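Household Tips, Page 244: Small Tables, Stray Cords and Dusty Silk Flowers

Good morning from Gotimholm, where it has been raining since before breakfast and I have had plenty of time to go through the mail. Thank you to everyone who wrote after last month's page on drawer liners (I had no idea there were so many strong feelings about contact paper!). This month I want to talk about the plain worktable, the kind you set up in a spare room for a project and then live with for the next ten years, and about the cords and the little decorative things that seem to settle around it.

Let me start with cords, which is where most of the letters came in. In a room where people are up and down all day, a cord across a plank floor will find somebody's foot sooner or later. If you can, run it along the wall, even when that means buying a longer one. I keep 13 feet as my measure for an ordinary bedroom, which gets me from the outlet, around the corner and up the leg of the table with a little slack left over. If the cord simply has to cross the floor, lay a low rubber cord cover over it and leave it there for good. I used to pull mine up every evening and put it back every morning, and of course the one morning I skipped it was the morning I went down with a full basket of mending.

Please don't run a cord under a rug. I know it looks nicer, and my own mother did it for years, but a cord can heat up and wear through under there without anyone seeing it.

For the small plugs and adapters that end up lying on the floor, I like to lift them off it altogether. A strip of hook-and-loop tape on the inside of a table leg will hold a light one nicely, as long as it still has air around it. Wipe the leg with rubbing alcohol first and let it dry, or the tape will let go in the first warm week of July.

The same goes for cables you wear or carry. Leave enough slack to turn your head and reach for things, and clip the rest to a strap.
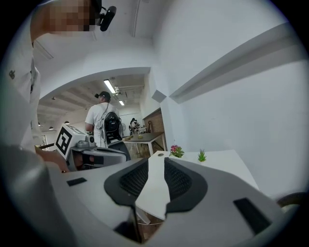
Black backpack, with a thin white cable looped up over the shoulder.

Now for the table itself. White tops are lovely to work at, so bright, and every bit of lint and every coffee ring shows up on them. Mine came from the Morkitz outlet in Stuvham with a long scratch down one side, and I have never regretted it for a minute. Wipe a white top with a damp cloth and one drop of dish soap, then go over it again with plain water, and dry it straight away with an old cotton T-shirt. For pencil and marker I make a paste of 2 parts baking soda to 1 part water and rub very gently with my fingertip (try it near the back corner first, please, and don't lean on it if your finish is glossy). Scouring powder will dull the shine, and then it stays dull.

As for what goes on top, I am a great believer in leaving most of it bare and letting a few small things live toward the back, where your elbows don't reach. A flower, a bit of something green, a little dish. Your cup can come forward when you're using it and go back when you aren't.

Which brings me to artificial flowers and plants. I know some people turn up their noses, but my spare room faces north and I have buried enough real ones in there. They do need looking after, though, and I am sorry to say that dust on a fake leaf looks a good deal worse than dust on a real one. For fabric petals, use a hair dryer on the cool setting and hold it well back, then go into the folds with a soft makeup brush. Plastic succulents can be swished in a bowl of lukewarm water with a little dish soap, rinsed, and stood upside down on a towel. Give them 10 minutes like that and then turn them over, and don't set them back on the table until the bottoms have dried too.

If you have a fan going in the room, aim it across the floor and away from the table. Lightweight stems will tip over in a breeze, and a fan that wants dusting will share everything it has with your flowers.

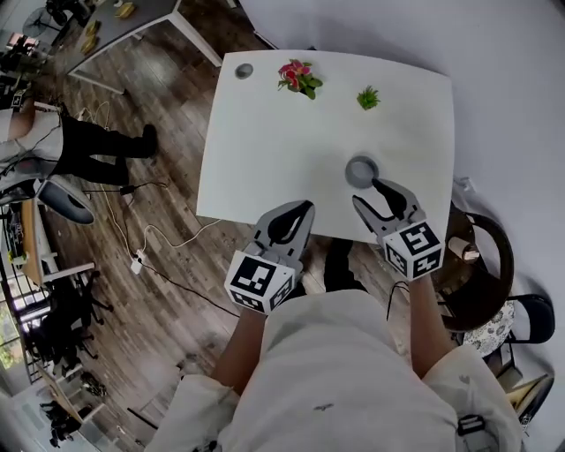 A reader in Stuvham writes that she would never put a silk flower in water, or even near it, after the red ran out of hers and stained the whole bouquet pink. She shakes hers in a paper bag with half a cup of salt instead, then taps the salt out over the sink, and she says the petals come up very nicely.

I tried her salt method on an old peony and it worked beautifully, although I was finding salt in the sink strainer until suppertime. Use coarse salt if you have it. And do test one petal with a damp cotton swab before you decide on anything wet.

One more small thing before I put the kettle on. Folding chairs with tie-on cushions slide around terribly on smooth floors, and felt pads on the feet only make it worse. The rubber caps from Sivakumar Hardware fit most round legs, and they carry the odd sizes in the bin behind the paint counter. Bring one of your old caps along so you can match it.

Next month is jar lids, so send me your stuck ones.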